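3.2 Collection and sorting of discarded desktop computers

The second part of the study followed desktop computers after they left the offices where they had been used. We worked with two drop-off sites, one in Plekbridge and one in Tetatport. Both accept machines from small businesses and households at no charge. Over the study period the sites took in about 600 desktop units between them. Laptops, monitors and printers were also accepted but are left out of the counts in this section.

Staff at each site filled in a one-page intake form for every unit. The form asked for the type of owner, the year of purchase if known, the reason for disposal, and whether the owner had removed the hard drive. Owners were not required to answer. The year of purchase was the item most often left blank, and we therefore do not use it in the regression reported in Section 4. A copy of the form is given in Appendix B.
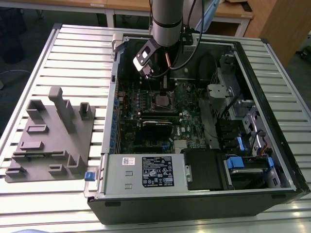

Figure 3. Open desktop tower with motherboard and CPU socket.

Reasons for disposal fell into three groups. The first was failure, meaning that the owner reported the machine would no longer start or would not stay on. The second was replacement, where the owner said the machine still worked but had been swapped for a newer one. The third was closure or moving, which applied mostly to businesses giving up their premises. Where an owner named more than one reason, the first one written on the form was used. Bríd Duggan coded all of the forms, and a second reader, Caoimhe Ó Conaill, coded a subset on her own. They settled their differences by discussion before the data were entered.

The two sites differed in how they handled working machines. Plekbridge passed them to a local resale shop, Fitzgerald, which paid a flat price per unit whatever the age or condition. Tetatport had no resale partner until July, when it signed an agreement with Ernov. Before then, working and failed machines at that site went to the same scrap buyer. This matters for the comparison in Section 4.1, as owners in Tetatport had little reason to tell staff that a machine still worked. Reported failure rates for Tetatport in the months before the agreement should be read with that in mind.

We did not try to trace parts after sale. The scrap buyer keeps records by weight only, and these could not be matched to single units.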